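**Head camera horizon drifting on the two-arm unit (sim cell)**

**wattle_and_daub** wrote:

Posting in Cell Setup as the Simulation board appears to be two blokes and a spam filter.

We run a two-arm mobile unit at Hamness, and before anything goes near the real one it has to behave in the sim cell. White body, black grippers, head camera looking out between the arms. I inherited the config from whoever built it at Wirkby, and they commented it the way my grandfather labelled jars in the shed.

Problem one: the head camera view sits well off level, and I can't find which file is doing it. The mount offset in the robot description reads zero. The controller disagrees with it and so do my eyes.
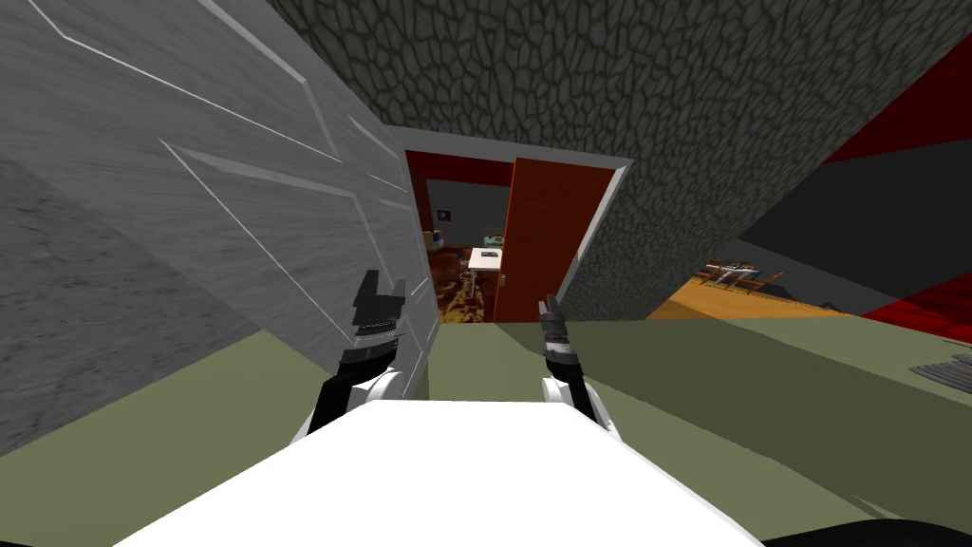 I've reloaded the description, cleared the cache and re-homed both arms. Same result. The calibration file was last touched in March by user "temp2", who I'm sure was a lovely person.

Problem two, possibly related: the wrist camera on one arm gives me a decent look at the fingers, but the open width it reports doesn't match the width I command. I send fully open and the readback is short every time.

**Broltside_Bev** wrote:

Check whether the head joint is parked before you blame the mount. Ours had a neck roll joint that defaulted to whatever value was saved at last shutdown. The mount offset will read zero all day long and be perfectly truthful about it.

For the gripper, stop commanding the width from the planner. Open a console, jog the fingers by hand to the stop, then read the raw joint value. If raw is right and width is wrong, it's your scaling. Do it somewhere with clearance underneath, and leave yourself a wrist view while you're at it.
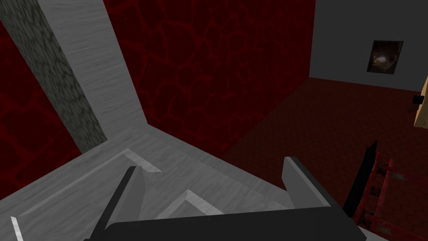 Does the finger zero need redoing after every reload of the robot description? Only if the reload overwrites the joint offsets, and on the Kuroda controller it does that unless you've saved them to the cell file first.

Ask me how I learnt that. It cost me 228 episodes.

**kkikuchi** wrote:

I'll put up my usual fight about the neck joint. A parked roll value is possible, but I'd look at the base first. If the body frame has been loaded with a bad orientation, the head, the arms and everything bolted to them go over together, and the head camera is merely the first one to complain. Print the base pose before touching the neck.

- Base pose, with the arms homed
- Neck joints, all of them, raw
- Camera mount offset, from the live tree and not from the file

Cheers, Kaede Kikuchi

**wattle_and_daub** wrote:

Righto, did the list in order like a good boy. Base pose is clean. Neck roll is 9 degrees, which accounts for a bit of it and nowhere near the lot. Mount offset from the live tree is not zero. It is a number I would describe as creative.

So the file says one thing and the running cell says another, and there must be a second file. I went looking and found an override folder under the cell name, 3244 lines in one file, mostly brackets.

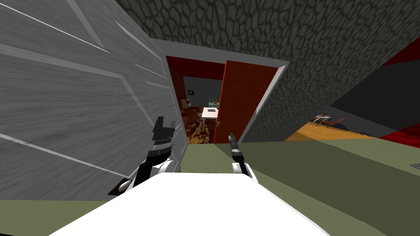 Kaede still isn't having it, and reckons a clean base pose after homing proves very little, as homing on that controller rewrites the base entry. Print it before homing, from a cold start, then argue.

**Broltside_Bev** wrote:

With respect to Kaede, the man has found a live offset that doesn't match his file. That's a smoking gun lying on the bench with a tag on it. Delete the override, restart, see what the camera does. If the base is also wrong you'll both get to be right and we can all go home.

**wattle_and_daub** wrote:

Moved the override out of the folder rather than deleting it, as I'm a coward. Cold start, base printed before homing as instructed. Base is clean, sorry Kaede. Mount offset now matches the file. I've zeroed the neck roll and written the value into the startup script so it can't wander off again.

On to the fingers. Jogged them out to the stop by hand, wrist view up the whole time. 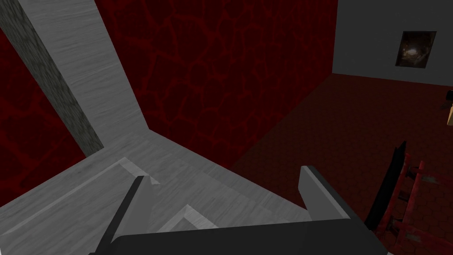

Raw joint value at the stop is right. The width is wrong, so it's scaling, and Bev gets a biscuit. The width topic was using a stroke figure from some earlier set of fingers. I've put in the current one, saved the offsets to the cell file, and I'm leaving it to run 200 open-close cycles over lunch with the log on.

**kkikuchi** wrote:

Fine, the base was innocent. I'd still keep a cold-start print of it in the maintenance log. And please rename that override folder to something a stranger would be afraid of.

**wattle_and_daub** wrote:

Renamed to DO_NOT_LOAD_ASK_BEV.

**Broltside_Bev** wrote:

Do not ask Bev.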